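Gurodbridge to Brandevbridge Charity Ride: Your Questions Answered

Hello, and thank you for thinking of riding with us in May! These are the things people write in to ask most often. Do have a read through before you email, although we're always happy to hear from you.

How far is it?
The long route is 150 kilometres and goes out by the reservoir and back along the old canal. If that sounds like rather a lot (it does to plenty of us), the short route follows the same lanes as far as Haltia Mill and then turns for home.

How hilly is it, really?
The long route climbs 194 metres between the ford and the top of Oyelaran Lane, and that is the one people remember. Everything else is gently up and down. You are very welcome to get off and push, and you'll have company if you do.

Do I need a road bike?
Not at all. Hybrids, tourers, tandems and folding bikes are all fine, and so are mountain bikes, though you may want to swap knobbly tyres for something smoother. Electric bikes are allowed on both routes, but please bring a full battery, as we can't promise a socket at the mill. Whatever you ride needs two working brakes and a bell.

What time do we start?
Long route riders leave between 7.30 and 8.15 in the morning, in small groups, and short route riders can set off any time up to 11. The car park behind the rugby club opens at 6.45.

Is there food?
Oh yes. Dolores Begay and her family run the tea stop at the mill, with soup, rolls, flapjack and more cake than is sensible. Vegan and gluten-free riders are looked after too, so long as you tick the box when you enter.

What if I get a puncture?
Please carry a spare tube, levers and a pump, and have a go at home first if you've never changed one. If something worse goes wrong, ring the number on the back of your rider card and the van will come and find you, though it can be a bit of a wait on the far side of the reservoir.

How do I enter?
Entries are online only now. Fill in the form, choose your route, and your rider number will arrive by email (do check the junk folder).
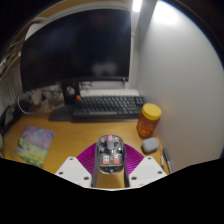
A see-through computer mouse at the desk.

Can I give my place to a friend?
You can, up to the evening before. Write to Trinity Pennington with both names and your rider number, and she'll change it over. Please don't just hand over the card, as we need the right emergency contact for everybody on the road.

Are there places left?
We take 252 riders across the two routes. When we're full, the entry form switches over to a waiting list, and places do come up in the last fortnight.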